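Home Projects Reports Documentation Contact

Print this page | E-mail this page

Clalach Document Service: Progress Report to Hirnley, August

Work in this period covered the migration of shared folders from the old Surdu file server to the Clalach document service, and the replacement of folder permissions with role-based access. The migration is in its second phase. The third phase, archive material, has not started.

Folder transfer

A total of 3963 folders were in scope for phase two. All have been copied, and checksums match for every file except those in 6 folders that held open locks during the transfer window. These were copied again on Monday and are waiting for a second check. The source server stays read-only until that check is signed off.

Path lengths caused more work than planned. Surdu allowed nested paths that Clalach rejects, and the import tool stopped at the first rejected path in each batch. The tool now writes rejected paths to a log and continues. Shortened folder names are listed in the mapping table, which Usgate keeps with the migration scripts.
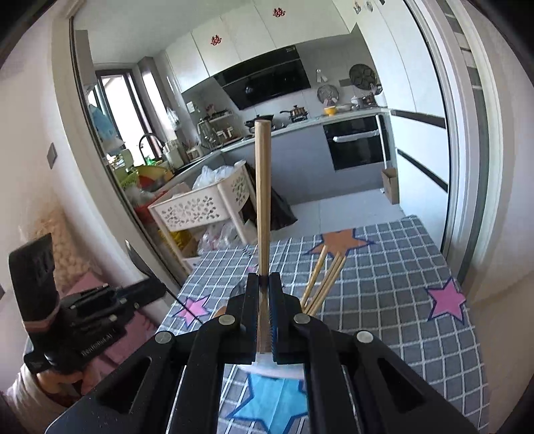

Access roles

The old permissions were set per user and per folder, with many exceptions. They have been reduced to three roles: reader, editor and manager. Accounts that did not fit a role were given reader access and flagged for review by the owning department. Of the flagged accounts, 80 percent have been resolved. The rest belong to departments that have not yet returned their lists.

External accounts are handled separately. An external account now expires at the end of the project it is tied to – the date can be extended by a manager, but not removed.

Open issues

Search indexing lags behind uploads when large batches are imported during office hours. Imports have been moved to start at 8 p.m. and the lag has not been seen since. The vendor ticket remains open.

Version history from Surdu is retained for text documents only. Spreadsheets keep the latest version – earlier ones can be restored from backup on request.

Budget and next steps

Spending is within the approved amount for phase two. No change to the total is requested. The next period covers the remaining access reviews, the shutdown test for the source server and a trial import of archive material. A decision from Hirnley on the retention period for archived folders is needed before the trial import.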